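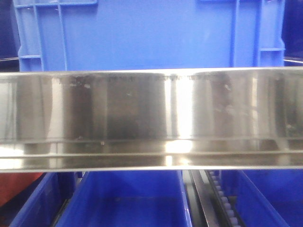

4.2 The joint commission between Sterkeck and Unden

The commission met twice a year under the 2009 accord, with the chair passing between the two governments. Trummer reads its minutes as a record of delay. Of 310 items tabled, 224 were carried over at least once — most of them on river transport and customs. 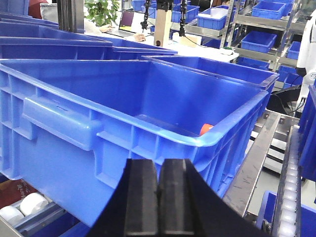
Bühler takes a different view. Items that were carried over kept junior officials in contact through the months when ministers were not speaking, and the May session on border fees drew directly on those exchanges.

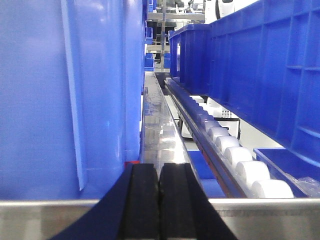 Customs was the hardest file. Unden wanted a single tariff line for reusable transport packaging, while Sterkeck taxed it by material. A blue plastic bin of the kind in Figure 3 fell under two headings, and the dispute over it took up 30 pages of the annex. The text agreed in the end left the matter to the border posts.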